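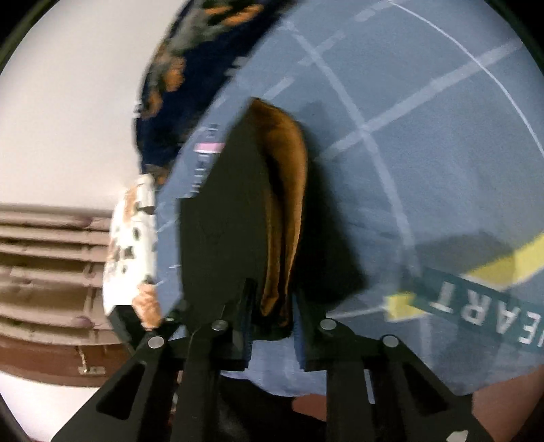
Iltgate Forums > Home Automation > General

Can a machine do the laundry yet? The folding part, I mean

dormerfan
28 July 2020
I run a small guest house and we go through a lot of linen. Washing and drying have been solved for decades. Folding has not. I keep reading that a home folding machine is close. Has anyone here seen one handle a mixed basket without a person feeding it?

stripwound
No. I work in a commercial laundry and we have a Bepari flatwork folder. It does 500 sheets an hour on a good shift, but two people stand at the front and clip the corners in. It folds sheets. Give it a T-shirt and it jams.

Plugboard_40
I think that's too gloomy. An arm with two fingers can pick up a cloth, lay it down and make a fold. I've watched one do a hand towel in 3 minutes. Slow, sure, but if it runs while I'm at work I don't care how slow it is.

stripwound
A hand towel, already flat, same towel every time. My question would be what it does with a shirt that's half inside out at the bottom of a hamper. Picking up is the easy bit. Finding the corner is where it goes wrong.

kettlebase
Agree on corners. The work I find interesting is where people do the chore themselves with a gripper in the hand, and the arm learns from that later. It also shows you how much of folding is two-handed.
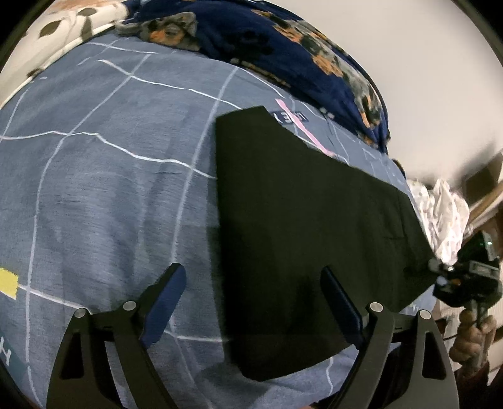

Dark fabric laid out on the bed, one gripper at its right corner and the other open at the lower edge.

dormerfan
OK, so how would a camera deal with black cloth? I can hardly find the seams on black things myself under a lamp.

kettlebase
Badly, in my experience. Black cloth on a busy print isn't a friendly case either, you've got lines running up to it from every side. A plain light table would be easier, but people fold on the bed. If it only works on a plain light table then it's a shop machine -- and that's fine, just don't sell it to me for the bedroom.

Plugboard_40
Giston had a demo in December that did dark socks on a patterned rug.

stripwound
I saw that one. It was sped up and there was a cut before every sock.

Plugboard_40
There was one cut.

mod_Stosovden
Keep it to the topic please. The Giston demo has its own thread and it's at 116 replies already.

dormerfan
So for my purposes the answer is still no. I'll keep paying for the extra hours and look again in a couple of years.

stripwound
If it's mostly sheets, look for a used flatwork folder. You need the floor space and three-phase power though.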